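**Condensation inside rebuilt headlight, only on the passenger side**

Posted by Sneha Pal, 19/10/2022

I retrofitted projectors into both headlights over the summer. I opened the housings in the oven, swapped the bowls, cleaned out the channels and sealed everything back up with Stulora butyl rope. The driver side has been perfect. The passenger side fogs up after every wash and clears again after 20 minutes or so with the low beams on. The fog always starts in the lower outer corner, next to the turn signal.

I have already reheated the housing and pressed the lens down again with clamps. That made no difference. The rear caps are the original ones and the rubber looks okay to me. Do I need to open it up again, or is there something else to check first? I would like to avoid a third trip through the oven because one of the tabs is already cracked.

---

**Sharada Nadar**

Don't open it yet. Check the vents first. Most housings have two, one high and one low, with a small rubber elbow or a foam patch over each. When people bake the housing they take the elbows off and then put one back facing up, or they paint over the foam. If air can't move through, any moisture that gets in stays there and shows up in the coldest corner.

Pull the light and look at the back. The elbows should point down. If the foam is hard or has sealer on it, replace it. Hovstead sells a pack of stick-on membranes that fit most round vents.

If the vents are fine, do a leak test. Close off one vent with tape, put a piece of hose on the other, and blow gently while someone brushes soapy water along the seam. Use your mouth and not a compressor, you can push the lens right off with shop air. Bubbles will show you the spot. Check the turn signal socket as well. The O-ring there flattens with age and it is right beside your corner.

If you do have to open it, 210 degrees F is enough for butyl. Give it over 20 minutes and pull slowly. Glue the cracked tab with plastic epoxy before the housing goes back in the oven and let it cure overnight.

---

**Lukoševičius**

Same thing happened on mine, I drilled a hole in the bottom and it was fine after that. Wouldn't do it on a nice car.

---

**Buswood**

I agree with checking the signal socket. I would also look at the wiring grommet if you added a harness for the projectors. People run extra wires through the rear cap and put a bit of silicone around them, and it pulls loose the first time the cap is turned. Mine leaked there from May until I found it.

Dry the housing out completely before you test anything. Take the bulbs out, leave the caps off and keep it indoors for a couple of days. Otherwise you will be chasing water that was already in there.
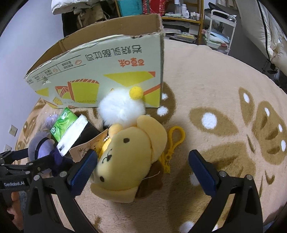 After that, put it back on the car and run a hose over it for a few minutes with the lights off. If it stays clear, fit the new O-ring to the driver side too, as both are the same age.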